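We use cookies to remember your settings and count visits. Accept | Manage preferences

4.2 Recording a table-clearing task

1. Wake the Bamlow hand tool and wait for 3 beeps. Two beeps means it has opinions about the memory card.
2. Start with the jaws open and the table in view.
3. Close on one item. Squeeze until it stops sliding, then quit squeezing.
4. Lift, carry, release. Reopen the jaws fully before going back for more. 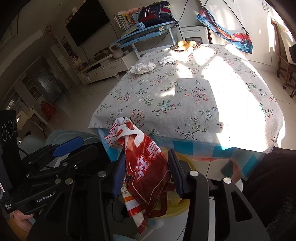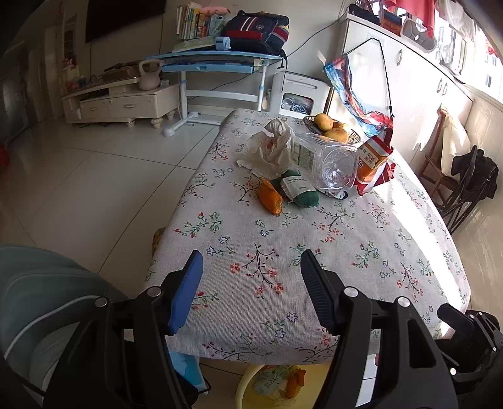 Fig. 9. Jaws closed on a snack wrapper (first); jaws open over the table (second).

Note: Crumpled wrappers and thin bags fold differently on every pass. Record them anyway. Skovgate firmware stops at 500 takes per card.

CAUTION: Do not rescue a bad grasp with your free hand. The robot will learn that a free hand arrives.

5. Delete fumbled takes before upload. See error 191 if the list won't load.

Comments (2)

Trevor Bunting: Mine does four beeps. Anyone?

Sandra Hulme: Four is low battery, Trevor. Section 2.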